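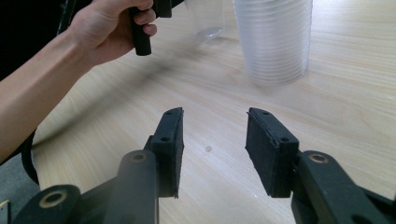
When should a station be put on hold instead of simply paused?

Put the station on hold whenever a person has to touch the gripper fingers, change a finger pad, or reach across the work surface. A pause stops the recording only. A hold also locks the finger drive until it is released at the station panel.

Home - Manuals - Sonomon Hand Tools - Section 3 - Next

3. Preparing a station for paired operation

This section applies to Sonomon hand-held grippers used in pairs at a single table, with firmware 1709 or later. It covers the checks required at the start of each shift and after any change of operator. Rules for fixed arms are given in Section 2.

3.1 Table and work area

1. Clear the table of everything not named on the task sheet.
2. Wipe the surface with a dry cloth. Small marks in the finish are acceptable if they do not catch a fingernail.
3. Adjust the overhead lights. Glare on the table is permitted, but it must not fall on the start position of any object.
4. Place the task objects. For nesting tasks, set the stack on the side named in the task sheet and leave enough room for both tools to open fully.

Note: Clear plastic cups scratch quickly and the scratches affect tracking. Replace the whole stack when any cup shows a white scuff on the rim.

3.2 Finger and pad check

1. Put the station on hold.
2. Open the fingers to the full stop.
3. Inspect the gripping face of each pad. Look for tears, shiny patches, and lifted corners.
4. Check that the screws in each pad housing are seated. Do not overtighten. The housing is plastic and will crack at the screw hole.
5. Move each finger arm by hand and feel for play at the pivot bushings. Any side play that can be felt is a fault.
6. Release the hold and close the fingers once with nothing between them. The pads must meet evenly from top to bottom.

Caution: Do not put oil or grease on the pivot bushings. Lubricant travels to the pads and reduces grip. Order service kit 3296 if a bushing is worn.

3.3 Operator position

1. Stand or sit so that your forearm can cross the near edge of the table without resting on it.
2. Grip the handle with all fingers below the tool body. Keep fingers off the linkage.
3. Route the cable away from your feet and away from the second operator.
4. Agree aloud who moves first. The second operator keeps the fingers open and still until the first has withdrawn.

Caution: Roll sleeves above the elbow and remove bracelets and watches. Loose items can be drawn into the linkage when the fingers close.

3.4 Shared space

Only one tool may be moving inside the marked zone unless the task sheet calls for contact between tools. At Vovbridge sites this rule also applies during setup. If the tools touch by accident, stop, put the station on hold, and repeat 3.2 on both tools - a light knock can shift a pad without leaving a mark.

3.5 Records

Enter the result of each check in the Meteo log before the first run. Report faults to the site safety lead (Siqueira site: Rakiya Ekpo). A tool with an open fault must be tagged and removed from the table. It may not be kept nearby as a spare.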